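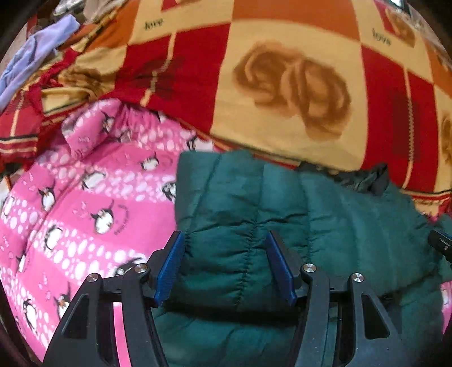

Início > Casa e roupa > Testes > Casaco acolchoado Oltevon

Comprei o casaco acolchoado da Oltevon em janeiro, na loja Ulivham, por 97 euros. Queria uma peça quente para ir a pé para o trabalho e que coubesse numa mala de cabine. Uso-o quase todos os dias desde então e já o lavei 2 vezes, de modo que dá para falar dele com alguma base.

Cor e tecido

É um verde-azulado escuro. À luz da manhã parece mais verde, à noite quase azul. O tecido tem algum brilho, sobretudo nas partes mais cheias do acolchoado, e quem prefere roupa mate deve ter isso em conta. O pesponto franze um pouco ao longo dos canais. Pensei que fosse defeito, mas a Mairéad Dolan tem o mesmo modelo noutra cor e o dela é igual.

Calor

Com 7 graus e uma camisola fina por baixo, ando bem. Com vento forte sente-se o frio nas costuras. Para chuva miúda serve durante uns minutos, mais do que isso não recomendo. A gola é direita e fica alta quando o fecho vai até cima, o que dispensa o cachecol na maior parte dos dias.

Bolsos

São o melhor do casaco. Há bolsos com fecho dos dois lados da frente, uns por cima dos outros. Nos de baixo guardo as luvas, nos de cima o telemóvel e o passe. O forro é escuro e custa encontrar as chaves lá dentro, mas habituei-me. Os fechos correm bem, embora o puxador de um deles faça barulho a andar. 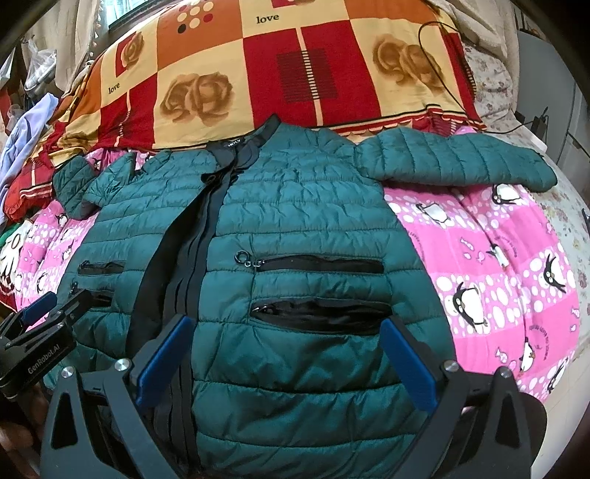 Pode ir à máquina de lavar?
Pode, em programa delicado a 30 graus e com pouco detergente. Convém fechar todos os bolsos antes.

O meu saiu da primeira lavagem com o enchimento aos montinhos nas mangas. Sacudi-o, estendi-o na horizontal e desfiz os grumos com os dedos. Demorou 14 horas a secar dentro de casa. Na segunda vez usei a máquina de secar em temperatura baixa e correu melhor.

Arrumação

Dobrado em cima da cama, com as mangas para dentro, e enrolado a partir da bainha, fica do tamanho de uma almofada pequena. Não traz saco próprio, falta que por este preço se nota. Uso um saco de compressão da Soltex que já tinha de outras viagens. Ao tirá-lo da mala vem amachucado e precisa de uma noite no cabide.

Tamanho

Visto M e encomendei M. Fica justo nos ombros com uma camisola grossa. A Muireann Cronin experimentou o meu e pediu o L para ela.

Pontos a favor: bolsos, gola, peso.
Pontos contra: sem saco de transporte, vento nas costuras, secagem lenta.

Classificação: 4 em 5. Pelo mesmo dinheiro, o da Mac Carthaigh é mais quente, mas só tem bolsos em baixo e ocupa muito mais espaço na mala.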